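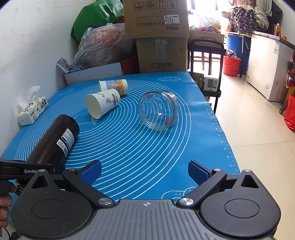
그림 1. 눈금이 있는 파란색 실리콘 매트

학과 홈 > 학생 활동 > 프로젝트 보고서 > 생활과학 팀 과제

이 사이트는 더 나은 이용을 위해 쿠키를 사용합니다. 계속 이용하시면 쿠키 사용에 동의하는 것으로 봅니다. [동의] [설정]

집에서 만드는 천연 발효빵: 온도와 시간이 반죽의 부피에 주는 영향

작성자: Firdevs Akgül (교환학생)
공동 실험: Aniela Grabowska

1. 주제를 정한 이유

저는 한국에 와서 기숙사에 살면서 고향의 빵이 많이 그리웠습니다. 우리 집에서는 할머니가 이스트를 쓰지 않고 밀가루와 물만으로 발효종을 키워서 빵을 구웠습니다. 기숙사의 공용 부엌에서 같은 방법으로 여러 번 만들었지만, 어떤 때에는 반죽이 잘 부풀고 어떤 때에는 돌처럼 단단한 빵이 되었습니다. 할머니에게 전화로 물어보니 "부엌이 추우면 기다려라"라고만 대답하셨습니다. 얼마나 기다려야 하는지를 숫자로 알고 싶어서 이 주제를 선택했습니다.

Aniela도 호밀빵을 먹고 자란 사람이라서 처음부터 관심이 많았습니다. 우리는 9월에 발효종을 만들기 시작했고, 본 실험은 발효종이 안정된 다음에 했습니다.

2. 재료와 발효종

밀가루는 학교 앞 가게에서 파는 Hendex 강력분을 사용했습니다. 호밀가루는 Drurel 제품이고, 발효종을 처음 만들 때에만 조금 섞었습니다. 물은 정수기의 물을 하룻밤 두었다가 썼습니다. 소금은 보통 천일염입니다.

발효종은 매일 아침에 절반을 버리고 같은 무게의 밀가루와 물을 넣어 주었습니다. 우리는 이 발효종에 Eren이라는 이름을 붙였습니다. 이름이 있으면 밥 주는 것을 잊지 않을 것 같았기 때문입니다. 그래도 한 번 잊었고, 그다음 날에는 식초 같은 냄새가 강하게 났습니다. 두 번 더 밥을 주니 냄새가 다시 부드러워졌습니다.

발효종의 상태는 물에 띄우는 방법으로 확인했습니다. 한 숟가락을 물컵에 넣어서 위에 뜨면 사용하고, 가라앉으면 조금 더 기다렸습니다. 이 방법은 정확한 측정은 아니지만 많은 제빵 책에서 소개하고 있습니다.

3. 실험 방법

반죽 하나의 무게는 674g으로 통일했습니다. 이 숫자는 우리가 가진 유리병의 크기에 맞추어 계산한 것입니다. 반죽을 똑같은 유리병에 넣고, 처음 높이에 고무줄을 끼운 뒤 60분마다 높이를 자로 쟀습니다. 같은 반죽을 두 조건에 나누어 두었습니다.

조건 가: 실온 24도. 부엌 선반 위에 두었습니다.
조건 나: 저온 10도. 기숙사 지하 창고의 작은 냉장고를 가장 약하게 조절해서 사용했습니다.

온도계는 Sumero 디지털 온도계 두 개를 썼고, 실험 전에 두 온도계를 같은 물에 넣어 값이 같은지 비교했습니다. 모든 반죽은 젖은 천으로 덮었습니다. 반죽을 만질 때에는 밀가루 대신 손에 물을 묻혔습니다. 밀가루를 더 뿌리면 수분의 비율이 달라지기 때문입니다.

4. 결과

실온의 반죽은 처음 두 시간 동안 거의 변화가 없었습니다. 세 시간이 지나서 옆면에 작은 기포가 보였고, 그 뒤로는 빠르게 올라왔습니다. 여섯 시간 후에 처음 높이의 두 배가 되었습니다. 여덟 시간 후에는 가운데가 조금 내려앉았습니다. 우리는 이것을 과발효의 시작으로 판단했습니다.

저온의 반죽은 훨씬 느렸습니다. 밤에 넣고 다음 날 아침에 보았을 때 높이의 변화가 작아서 실패했다고 생각했습니다. 그러나 저녁까지 그대로 두었더니 두 배에 가까워졌습니다. 구운 다음의 모양은 저온 쪽이 더 좋았습니다. 껍질의 색이 진하고 속의 구멍이 고르지 않게 크게 생겼습니다. 신맛도 저온 쪽이 더 분명했습니다.

맛은 같은 층의 친구들이 평가했습니다. 한국 친구들은 실온의 빵을 더 좋아했습니다. 신맛이 약해서 잼과 잘 맞는다고 했습니다. Aniela와 저는 저온의 빵을 골랐습니다. 이 차이는 반죽보다 먹는 사람의 습관과 관계가 있다고 생각합니다.

5. 어려웠던 점과 한계

첫째, 공용 부엌의 온도가 일정하지 않았습니다. 다른 학생이 라면을 끓이거나 오븐을 쓰면 선반 근처의 온도가 올라갔습니다. 기록에는 그 시간을 따로 표시했지만 결과에서 완전히 제외하지는 못했습니다.

둘째, 높이를 재는 방법에 오차가 있습니다. 반죽의 윗면이 둥글어서 어디를 기준으로 해야 하는지 두 사람의 의견이 달랐습니다. 중간부터는 유리에 닿은 가장자리의 높이로 통일했습니다.

셋째, 실험의 횟수가 적습니다. 같은 조건을 세 번만 반복했기 때문에 통계로 말하기는 어렵습니다. 다음에는 발효종의 양도 바꾸어서 비교하고 싶습니다. 호밀의 비율을 높인 반죽도 계획에 있었는데 시험 기간과 겹쳐서 하지 못했습니다.

할머니에게 결과표를 번역해서 보내 드렸습니다. 할머니는 표를 보지 않으시고 빵의 소금이 부족해 보인다고 답장하셨습니다.

댓글 3

밀가루조아: 저도 기숙사에서 발효종을 키우는데 겨울에는 정말 안 부풀어요. 저온으로 오래 두는 방법을 해 보겠습니다.

3층주민: 그때 라면 끓인 사람이 저인 것 같습니다. 죄송합니다. 빵은 맛있었어요.

ksy_bake: 물에 띄우는 방법은 호밀이 많으면 잘 안 맞습니다. 다음 실험에서 호밀을 늘리신다면 부피로 확인하는 것을 추천합니다.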